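# Chapter 6: When the Gripper Lets Go

Some years ago, on an April afternoon, a student of mine named Ilham Tawfik came into my office holding a bandage to her eyebrow and a small metal bracket in her other hand. She was not badly hurt, I'm glad to say, and she was mostly embarrassed. The bracket had been held by a robot arm in the Bendano teaching lab, the arm had been stopped in the proper way, and she had leaned in to see why a part was sitting crooked. Then the fingers opened and the bracket dropped, bounced off the fixture, and caught her just over the eye.

I have told this story to every class since (with her permission, and she tells it better than I do), and I'd like to begin the chapter with it too, before we get into any circuit diagrams. She had done what the card on the wall told her to do. She pressed the stop, she waited for the arm to come to rest, and she looked at the light. The card had been written by careful people, Mostafa El Khatib and me among them, and for a long time we all thought it was a perfectly good card.

What we had missed was the air. The gripper in that cell was a pneumatic one, held closed by pressure, and the emergency stop did two jobs: it cut power to the arm's motors and it vented the air line. Venting the line sounds like the safe thing to do, and for many machines it is. For this gripper it meant that the fingers slowly lost their hold over the next several seconds, long after the arm itself had gone quiet. The robot was stopped, by any definition you care to use, and the load was still free to fall.

You will meet this kind of trouble again and again in your working life. We talk about a machine being "off" as though it were a lamp. A robot cell is really a collection of separate stores of energy, some electrical, some in compressed air, some in springs, and some simply in the height of whatever is being held up. Each of them has its own way of being let go, and its own time for doing so.

## What the log told us

Wael Mansour, who looked after the lab's controllers in those days, pulled the event log that same evening. He found 422 stop events recorded for the cell, and in 52 of them the gripper had been closed on a part at the moment of the stop. In other words, we had been given a good many chances to notice. Most of those parts must have slipped out quietly onto the tabletop, and somebody picked them up and carried on. I know I did it myself more than once, and I remember thinking only that the fingers needed new pads.

Please keep that in mind when you read the accident reports later in this chapter. The first report, from a packing line at Drukex, looks like a very different sort of failure, with a carton and a suction cup in place of a bracket and fingers. I'd ask you to read it slowly and mark the place where the people involved first saw the problem and gave it some other name.

## Setting up the drop exercise

Before we study those reports, you will make a gripper lose its hold on purpose, using things that can't do anyone much harm. Hala Ragab designed this exercise for our second-year course and I have changed very little of it. You'll need a clear patch of table, your assigned gripper with its air supply, and a couple of light, soft objects. We use a canvas zippered pouch and an eraser. The pouch is left unzipped for the early trials, as fabric that can fold and give behaves quite differently between two fingers than a firm little block does, and I'd like you to see that for yourself before I tell you anything more.

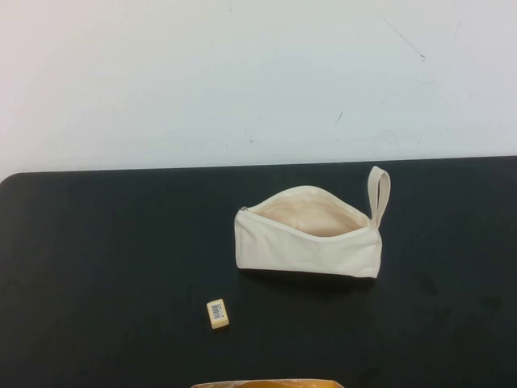
### Step 1. Agree on the stop

Work in pairs. One of you runs the pendant and the other watches the load, and neither of you reaches across the table until both have said "clear" out loud. It feels silly the first few times, I know. Keep your safety glasses on even for the eraser.

### Step 2. Grip, lift, and stop

Close the fingers on the eraser, raise it a hand's width above the table, and press the emergency stop. Start your timer as you press. Write down when the arm stops moving and, on a separate line, when the object falls, if it does. Repeat with the pouch, first by its body and then by the wrist strap.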